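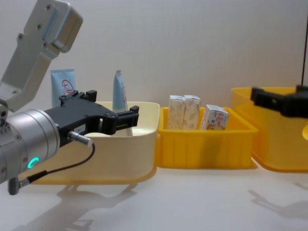 **Todbridge port sale: are we really doing this again?**

**quayrat** · 18/04/2023

So the county wants to sell its share of the Todbridge freight terminal, and Stiltulero is supposed to be the front-runner. The other bidder is Ultley. Final offers are in and we get a press release with no price in it. Last time they tried this, the whole thing fell apart in August and we paid the lawyers anyway. Why would this round be any different?

**mudflat_mo**

Different because the debt is being split off first. The buyer doesn't have to take on the old dredging loans. That was what scared people away before.

**quayrat**

Right, and who keeps the loans? We do. Great deal.
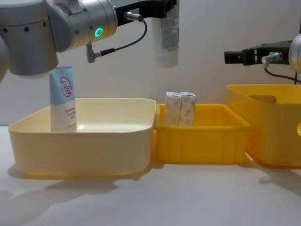
**pelican9**

Does the county keep any say after the sale?

**mudflat_mo**

It keeps one board seat for two years, and after that the seat goes away unless the new owner agrees to extend it.

**pelican9**

So they won't extend it. Got it.

**holdthebridge**

I don't love the sale, but you guys talk like the terminal is a gold mine. It has lost money nine years out of the last 10. Holanda moved its grain contract upriver and nothing replaced it. What exactly are we hanging on to?

**quayrat**

The land. Nobody buys a terminal that loses money because they like cranes. Look at what's zoned next door and tell me Stiltulero wants to move freight. 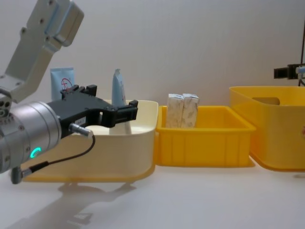
**saltbox** thinks the zoning point is a red herring. Rail access runs through the parcel and can't be built over, so condos are out. What worries me more is the jobs clause. "Up to 300 positions" could mean 300 or it could mean six guys and a gate.

**holdthebridge**

Fair. I read that clause twice and couldn't find a minimum anywhere.

**mudflat_mo**

The minimum is supposed to be in the final contract. The bid summary never has that stuff.

**quayrat**

"Supposed to be." I'll believe it when they post the contract, and I mean before the vote. Last time we got it after.

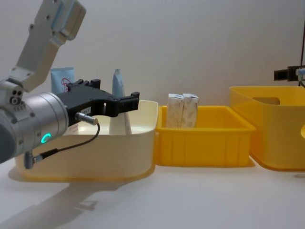 *Attached by pelican9, robot arm and three bins*

**saltbox**

Has anyone asked for the Ultley bid? All I ever see is the Stiltulero side.

**pelican9**

Asked on Friday. They said both bids are sealed until the county picks one.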